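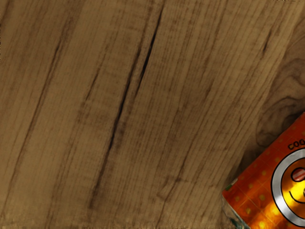
Simulated wrist view in Vurnent: wood tabletop texture with an orange package at the lower right.

Vurnent Scene Tools

Vurnent is a perception and planning package for tabletop picking cells. It renders the view from a hand-mounted camera, runs your detector on the result, and passes the output to the grasp planner. The same code then runs on the cell. Rosilico develops and supports it.

Partial views

A wrist camera often sees only a corner of the item it has been sent to pick. Vurnent marks each detection as full or partial. A partial detection is never sent to the grasp planner. It goes to the view planner, which works out a short move toward the missing side and asks for another image. You set the longest move allowed, in millimeters. The default is 80.

Surfaces

The standard library has 12 tabletop materials, including wood with strong grain, knots and dark cracks. These are there to test edge-based detectors, which tend to report a crack as the side of a box. You can load your own textures, and scale and rotation can be changed for every run.

Labels and print

Item models keep their printed artwork. If lettering runs out of view, the text reader returns the letters it has and an open end, so "COO" stays "COO" and is not filled in from the product list. Matching against the list is a separate step and can be turned off.

Running a batch

Scenes are described in plain text files and run from the command line or from the desktop viewer. The regression set supplied with the package has 641 scenes and takes roughly 88 minutes on our office workstation. Failed scenes are saved with the camera pose, the detector output and the planner log.

Licensing

Licenses are sold per cell. Simulation seats are separate and can be moved between machines. The Marciniak gripper models are included; Namama feeder models are an add-on.

For a trial license, write to Kirstin Farquharson in sales. Integration questions go to Mekdes Worku. Phone support closes at noon on Friday.

We use cookies to remember your settings. Accept | Manage

© Rosilico. All rights reserved. Contact | Back to top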